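Rapport de projet tutoré
Entretien et réparation des parquets massifs dans les logements anciens
Qiuyue Guo et Bram Martens

1. Contexte

Le projet porte sur les parquets massifs de la résidence Wolalham, un ensemble de logements étudiants dont les sols n'ont pas été remplacés depuis la construction. Le gestionnaire, Visedside, hésitait entre la pose d'un revêtement souple par-dessus l'existant et une remise en état. On nous a demandé de comparer les deux solutions sur trois chambres témoins, avec un budget de 1 000 euros pour les fournitures.

Nous avons limité l'étude aux chambres. Les couloirs et la cuisine commune sont carrelés et ne posent pas les mêmes problèmes.

2. Rappels sur le matériau

Le bois échange de l'humidité avec l'air ambiant. Une lame gonfle et se rétracte surtout dans le sens de sa largeur, très peu dans sa longueur. C'est pourquoi les joints s'ouvrent en période de chauffage et se referment au printemps. Un joint rebouché en plein hiver avec une pâte rigide risque donc de se fissurer ou de s'écraser quelques mois plus tard.

Les nœuds ont une densité différente du reste de la lame. Ils absorbent moins les produits de finition et peuvent rester légèrement en relief après ponçage. Un nœud adhérent ne demande aucun traitement particulier. Un nœud qui bouge doit être recollé avant le passage de la machine.

3. Méthode

Les relevés ont été faits en avril. Dans chaque chambre, nous avons mesuré l'humidité du bois en 10 points avec un humidimètre à pointes, puis la largeur des joints avec des cales d'épaisseur. Les lames qui sonnaient creux ont été repérées à la craie.

Le ponçage a été réalisé en trois passes, du grain grossier au grain fin, toujours dans le sens du fil pour les deux dernières. Les bords ont été repris à la bordureuse. Deux finitions ont été appliquées : une huile dure dans les chambres A et B, un vitrificateur mat à l'eau dans la chambre C. Les fournitures viennent du magasin Sosolo, sauf l'huile, de marque Bashir, qui restait d'un chantier précédent.

4. Observations

Les lames ne réagissent pas toutes de la même façon. Dans un même lot, certaines tirent vers le caramel et d'autres restent pâles, et le ponçage ne supprime pas cet écart. Nous avons choisi de ne pas teinter pour uniformiser, car une teinte complique les reprises locales.
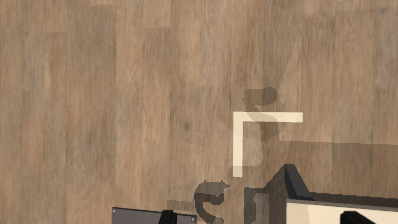
Figure 1. Lames de tons différents, avec un petit nœud sombre.

L'huile a demandé deux couches et un essuyage soigné de l'excédent. Dans la chambre B, l'essuyage a été fait trop tard près de la fenêtre et la zone est restée collante ; il a fallu la reprendre au tampon. Le vitrificateur s'applique plus vite, mais une rayure profonde oblige en principe à reponcer toute la surface.

5. Comparaison et suites

La remise en état immobilise une chambre plus longtemps que la pose d'un revêtement souple. Elle évite en revanche de raboter les portes et conserve un sol qui pourra être poncé à nouveau. Nous proposons l'huile pour les chambres, avec un entretien annuel à la charge du gestionnaire.

Il reste 20 lames à recoller dans la chambre C. Les mesures d'humidité devront être refaites en hiver, aux mêmes points, pour vérifier l'ouverture des joints.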